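3.2 Gathering the simulated examples

The examples used to train the grasp model come from two sources. The first is a set of 130 episodes recorded on the real bench by an operator steering the arm by hand. The second, and by far the larger, is a set of 3000 episodes produced in the Rindance simulator. This section deals with the second set. The real episodes are covered in Section 3.3.

Each simulated episode starts from a bench layout drawn from a list. The layout fixes the position of the tools and fixtures, the light, and the start pose of the arm. A scripted policy then moves the gripper to the target, closes the fingers, lifts, and places the object at a goal pose. The script knows the true pose of every object, so it does not depend on the camera images. The images are saved only as input for the model that is trained later.

The wrist camera is the main source of images. It moves with the gripper, and both fingers stay in view. We kept them in view on purpose. In an earlier version of the set, built in December with the Floltance renderer, the camera was mounted higher and the fingers showed up only when closed. A model trained on those images often stopped short of the object, and we could not correct this by adding more episodes.

The pose of the wrist camera relative to the gripper has to match between the simulator and the bench. To check this we placed a calibration board in the simulated workspace and treated it like any other object. The board has a gray field with a grid of white rings around black centers, eight columns by twelve rows, inside a yellow border. The ring centers are found in each image, and the camera pose is solved from them. The result is compared with the pose the simulator reports. An image is kept for this step only if all ninety-six rings are found. When the board is steeply tilted, as in Figure 2, the far rows shrink to narrow ovals and the center estimate gets worse there, so each ring is weighted by its size in the image.

Shadows were left on during the check. Turning them off makes the rings easier to find but gives a result that does not carry over to the training images, where shadows are always present. The ring finder works on local contrast and was not retuned for dark areas of the field.

Episodes were thrown out if the object slipped from the fingers before the goal was reached, if the arm hit a joint limit, or if the physics step failed. The discarded episodes were replaced by new draws from the same layout, so that each layout is equally present in the final set. Labels were written by the script at each time step and hold the gripper pose, the finger opening, and the phase of the task. Nothing was labeled by hand.

Figure 2. Wrist camera view from the simulator with the tilted calibration board between the gripper fingers. 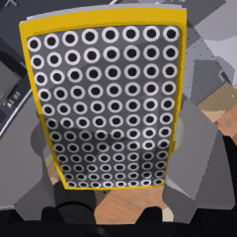
Amedeo Sanna: Does weighting by ring size push the pose estimate toward the near rows? I would like to see the error with equal weights next to it, and a word on whether the discarded episodes were spread evenly over the layouts before you replaced them.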